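Table (furniture)

A table is an item of furniture with a raised flat top, supported most often by legs, a trestle or a central pedestal. It is used for eating, writing, handwork, display and the short-term storage of objects. Tables differ from desks in that they usually lack drawers and have no fixed working side, and from counters in that they can be moved.

Form

The top may be round, oval, square or rectangular. Rectangular tops make the best use of material, as boards can be cut and joined with little waste. Round tops give every seat the same distance from the center but waste more stock in cutting and leave unused floor space when placed in a corner. A round top on a pedestal has no corner legs and can seat an uneven number of people without one of them straddling a leg.

Four-legged tables rock on uneven floors unless the frame can flex or the feet can be adjusted. A table with 3 legs does not rock on any floor, but tips more easily when weight is placed near the rim between two of the legs. Pedestal tables depend on the spread of the foot. A narrow foot under a wide top is the most common cause of tipping in this type.

Construction

In solid wood tops, the boards are glued edge to edge and fastened to the frame with slotted screws, buttons or clips. The fastening must let the top move, for wood swells and shrinks across the grain with changes in humidity. Tops fixed rigidly to the frame tend to split or cup. Veneered tops over a stable core move less and can be fixed more simply, though the edges need protection from knocks.

Light woods such as ash, birch and maple are often given a clear finish. Oil finishes are easily repaired but mark under hot or wet vessels. Varnish resists both better and is harder to patch — a damaged area usually has to be sanded back to a natural break in the surface.

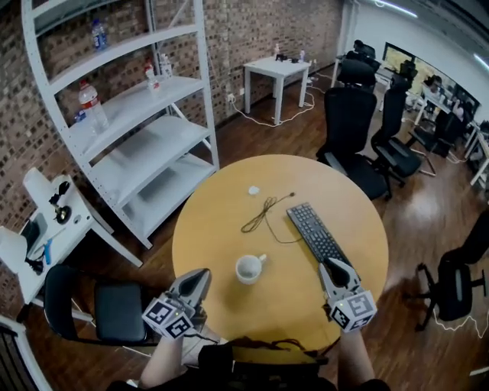 HURNINDALE, October

Regional types

The Trederen table is a round pedestal type associated with the joiners of Hurnindale. Ermanno Ferraro's pattern of 1966 has a foot of four short arms, lapped at the center and held by a single bolt. Later makers, among them Sandro Cirillo, replaced the bolt with a wedged tenon. Ilaria Pace has argued that the wedge was the older method and that Ferraro had only dropped it for ease of shipping. Surviving shop records do not settle the question.

Height and use

Dining and writing tables are built to similar heights, with the seat height as the controlling measure. The Trederen pattern was drawn with a clearance of 655 mm under the frame. Tables meant for typing are often set lower than those meant for handwriting, so that the forearms stay level.

See also

Desk
Gateleg table
Pedestal
Trestle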